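Workshop Tips for Your First Home Coding Setup

Posted Wednesday, December 21, 2022

Most beginner guides go straight to which language to pick. This page covers the other part, the small habits and tools that keep a learning project from turning into a mess on your hard drive. It's written for people who have done a little HTML and CSS and are now working at home in the evenings, on an ordinary laptop, with nobody from an IT department down the hall.

The tips are in no strict order. Skip the ones you already do.

Give every project its own folder

Make one folder called projects, and put it directly in your home folder. Every project gets a folder inside it. Don't work on the desktop and don't work in the downloads folder, where a cleanup app may one day delete what you wrote.

Use lowercase names with hyphens and no spaces. A folder named recipe-site will work on every system and in every command. A folder named Recipe Site (new) will need quotation marks in half the commands you type, and you will forget them.

I keep one more folder next to projects, called scratch. Anything in scratch can be deleted without a second look. Short experiments go there, along with code copied from tutorials.

Learn six commands and stop there

The terminal puts a lot of people off. For the first few months you need very little of it:

pwd shows which folder you are in.
ls lists what is in it.
cd moves you to another folder.
mkdir makes a new one.
cp copies a file.
mv moves or renames a file.

Leave rm alone until you are comfortable. It does not send files to the trash, and there is no undo. If you need to delete something, use the file manager.

Two keys save the most typing. Tab finishes a file name for you, and the up arrow brings back the last command. If Tab doesn't finish the name, you are usually in the wrong folder, so run pwd before trying anything else.

Start version control on day one

Git is worth setting up before you write the first line. Type git init in the project folder, add your files, and make a commit. From then on, commit each time something works, even something small like a menu that opens.

Write the message as a plain statement: "Add search box to header" or "Fix date format on order page". Messages such as "stuff" and "more changes" are no help when you are looking for the point where the layout broke.

My household inventory project, Flimunness, has 900 commits in it now. I have gone back to an old one often enough that I no longer mind the extra typing. The inventory itself is a simple thing – a list of what is in which closet, with a search box on top.

Keep a file named .gitignore in each project and list the things that should never be committed. Dependency folders belong there. So do log files and anything with a password in it.

Keep passwords and keys out of the code

If your project talks to a weather service or a mail service, you will be given a key. Put it in a separate file, usually called .env, and have the code read it from there. Add .env to .gitignore before you put the key in it. Doing this in the other order is how keys end up in public repositories.

If a key has already been committed, deleting the line is not enough. The old version is still in the history. Go to the service, cancel the key and make a new one.

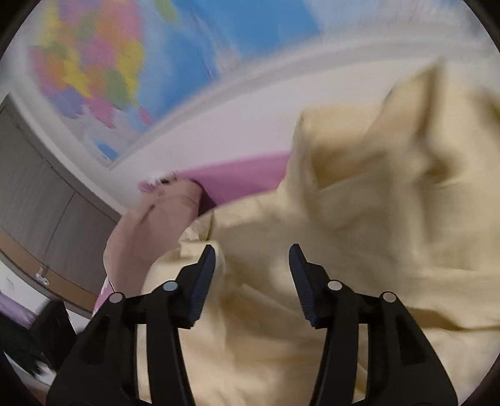 A password manager is the right place for the keys themselves. Give each entry the same name as the project folder, so you can find it a year later. Write down in the notes field which plan you signed up for and whether a credit card is attached to it.

Back up the whole projects folder

Git keeps old versions, but if it only lives on your laptop it goes down with the laptop. You need at least one copy somewhere else. Pushing to a remote repository covers the code. It doesn't cover the files you told Git to ignore, or the database.

I use an external drive that gets plugged in on the first of the month, and a small script called Stirnholm that copies everything across and writes a log. The script is 59 lines long. A longer one would do more checks, but I can read this one from top to bottom and see what it is going to do.

Leave the dependency folders out of the backup. When I first measured, one small website had 2,751 files in its dependency folder, and all of them could be downloaded again with one command. Copying them made the backup slow for no benefit.

Test a restore now and then. Copy one project back from the drive into scratch and try to run it. If a file is missing, you will find out on a calm evening.

Set up the editor once, then leave it

Any of the popular editors will do. Choose one and change these settings:

Turn on automatic saving, or get used to the save shortcut.
Turn on line numbers.
Set indentation to spaces, with the same width everywhere.
Turn on format on save.
Make the font larger than you think you need.

Add extensions slowly. Each one can slow the editor down, and two formatters running on the same file will undo each other's work every time you save. If the editor starts acting strangely, turn off all extensions and bring them back one at a time.

Read the error from the right end

A long error message looks worse than it is. In Python, the useful line is normally the last one. In JavaScript, it is normally the first. Look for a file name you recognize and the number after it, then go to that line. If the line looks fine, check the one before it. A missing bracket or quotation mark is often reported one line late.

Copy the message into a search engine without your own file names and folder paths. Those are only on your computer and will spoil the results.

When a search brings up several answers, check the date on each. Advice written for an old version of a framework may still be the top result. I lost most of a weekend in August to an answer that described a setting removed several versions earlier.

Change one thing at a time

When something is broken, make a single change and run the program again. If it didn't help, put it back before trying the next idea. Three changes made together may fix the bug and add a new one, and you won't know which did what.

Print statements are fine. Put one before the part you don't trust and one after, and see which of them shows up. A debugger is better for larger programs, but you can learn it later.

If you have been stuck on the same bug for 15 minutes, write down in one sentence what you expected and in another what you got. Half the time the mistake is in the first sentence.

Write a README for yourself

Each project needs a short text file that says what it is, how to start it and what it depends on. Five or six lines will do. Write it while the project still works and you remember the commands.

The README for Khumalo, my recipe scaler, used to say only "run as usual". After a few months away from it I had no idea what that meant, and I had to work out the start command from the code. The file now has the exact command, the version of Python it needs, and a note that the units table is edited by hand.

Pin your versions

If a project depends on other packages, record which versions it uses. Most package tools create a lock file for this. Commit the lock file along with the code.

Update on purpose, on a day when you have time to fix what breaks. Commit first, update one package, and run the project. Then do the next. For a small home project, a round of updates every few months is enough, apart from security fixes, and those should go in right away.

Clean up at the end of a session

Before closing the laptop, commit what works. Stop any local servers that are still running – they hold on to their port and will cause a confusing error the next time you start one. Close the browser tabs you opened for problems that are now solved.

Then leave a one-line note in the README saying what comes next. Mine for Drunenier, a chore calendar, currently reads: "Repeat rule wrong for months with five Sundays, see test file."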